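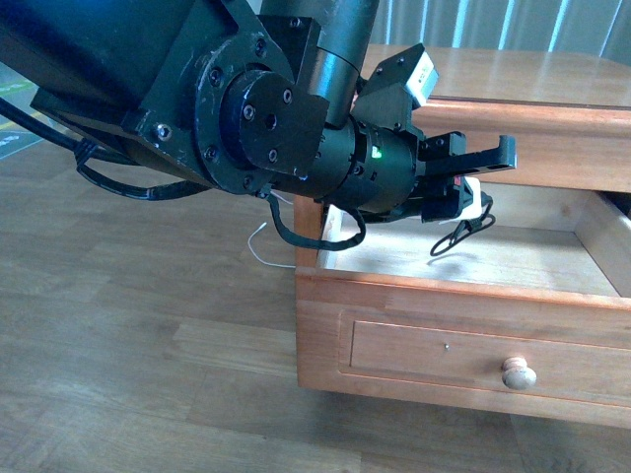

首页 > 会员通讯 > 自然与动物

最后更新：2024年5月13日

刺猬出眠之后：四月记录小结

Brorkatham 自然小组的刺猬记录已经进入第二季。整个四月，我们共收到78份有效记录，来自镇内和周边村庄。去年同期因为报名较晚，数据不全，这里不作比较。

多数记录集中在天黑后的头两个小时。刺猬冬眠结束后体重偏轻，出来的第一件事是找吃的，主要是甲虫、毛虫和蚯蚓，也吃少量蛞蝓。连着几晚下雨的那一周，记录明显多一些，干冷的夜里则很少。

有13份记录是在白天看到的。刺猬是夜行动物，白天在开阔处躺着不动或走路摇晃，多半是有问题的。遇到这种情况，请戴上园艺手套，把它放进高边纸箱，箱底铺一条旧毛巾，放在安静的室内，再打电话给 Davgate 野生动物救护站。不要自行喂药。白天脚步利落、嘴里叼着草叶的，可能是雌刺猬在整理窝，远远看着就好。

喂食方面，会员来信问得最多的还是牛奶。刺猬不能消化乳糖，喝了会腹泻，幼崽尤其危险。面包也没有营养。可以放一浅碟清水，加少量肉类猫粮，第二天早上把剩下的收走。面包虫请不要喂，吃多了会影响骨骼。

Granström 路一带的几户人家今年在篱笆底部开了通道，洞口13厘米见方，成年刺猬可以通过，大多数宠物狗过不去。刺猬一晚要走不少路，单独一个院子不够用，邻居之间能连起来最好。割草前请先用脚拨一拨长草，堆着准备烧的树枝也要换个地方重新堆过再点火。

Cladeter 草地边上的四个脚印箱将继续放到夏末。箱内的纸每天早上更换，换下来的写好日期，交到活动室门口的盒子里。墨粉用食用油和炭粉调成，对动物无害，但沾到衣服上不太好洗。

新版记录表印了400份，图书馆和兽医诊所都可以取。表上增加了“天气”一栏，请尽量填写。看到刺猬而没有把握大小的，只写“成年”或“幼年”即可，不必称重。

本网站使用 Cookie 以改善浏览体验。继续浏览即表示您同意我们的 Cookie 政策。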